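Publicaciones > Cuadernos de organización doméstica > Artículos > Sección 4

4 de enero de 2022 | Blažena Murín

4. Agrupación de recipientes pequeños en cestas abiertas

4.1. Planteamiento

En la sección anterior se trató el almacenamiento en armarios con puerta. La presente se ocupa de las cestas abiertas, que en las cocinas estudiadas sirven sobre todo para reunir recipientes de plástico con tapa. El inventario inicial recogió 281 recipientes repartidos entre las viviendas participantes. La mayor parte se guardaba apilada en cajones, con las tapas puestas en unos casos y sueltas en otros.

Los participantes describieron dos dificultades. La primera es la búsqueda de la tapa que corresponde a cada cuerpo. La segunda aparece al retirar un recipiente del fondo, operación que obliga a mover los demás. Lapiņa ya había señalado ambas en su trabajo sobre despensas compartidas, aunque con recipientes de vidrio, más pesados y menos propensos a volcar.

4.2. Material y procedimiento

Se utilizaron cestas rectangulares de malla metálica y recipientes transparentes con tapa de color. La malla permite ver el contenido desde un lado sin levantar la cesta, y por ese motivo se prefirió a las cajas opacas empleadas por Odar. Los recipientes se colocaron siempre cerrados y con la tapa hacia arriba. Cada sesión comenzó con la cesta sobre la mesa y los recipientes fuera de ella.

El procedimiento constó de 4 pasos: despejar la mesa, situar la cesta, acercar los recipientes e introducirlos de uno en uno. No se fijó un orden por tamaños. Cada participante repitió la tarea 5 veces, con una pausa de alrededor de 5 minutos entre repeticiones, y al terminar indicó qué posición le parecía más cómoda para el uso diario.

El tamaño de la cesta resultó más importante de lo previsto. En las cestas cortas, el último recipiente quedaba con frecuencia inclinado sobre los anteriores. En las alargadas había sitio para una fila única, y la lengüeta de la tapa podía orientarse hacia el usuario. La Figura 3 muestra un recipiente y una cesta del tipo alargado sobre una mesa blanca.
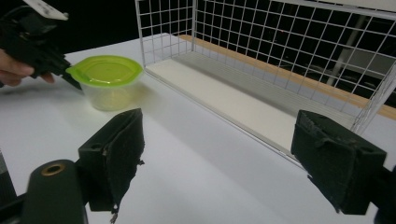
Figura 3. Recipiente de plástico transparente con tapa verde lima y cesta de malla metálica blanca.

4.3. Observaciones

El color de la tapa se mencionó a menudo en los comentarios finales. Las tapas vivas se localizaban antes que las transparentes, sobre todo desde el lado largo de la cesta. Varios participantes propusieron reservar un color para cada tipo de alimento, sistema parecido al que describe Farkine para las cocinas colectivas.

También hubo objeciones. Los recipientes más pequeños se desplazaban al mover la cesta y acababan reunidos en un extremo. Un separador de cartón corrigió en parte el problema, pero restó espacio útil. Para las cocinas con poca encimera, Vustier recomienda guardar la cesta en un estante bajo; en julio se probó esa variante en una de las viviendas y los resultados se presentan en la sección 5.

Contacto: secretaría de redacción | © 2022 Cuadernos de organización doméstica | Volver arriba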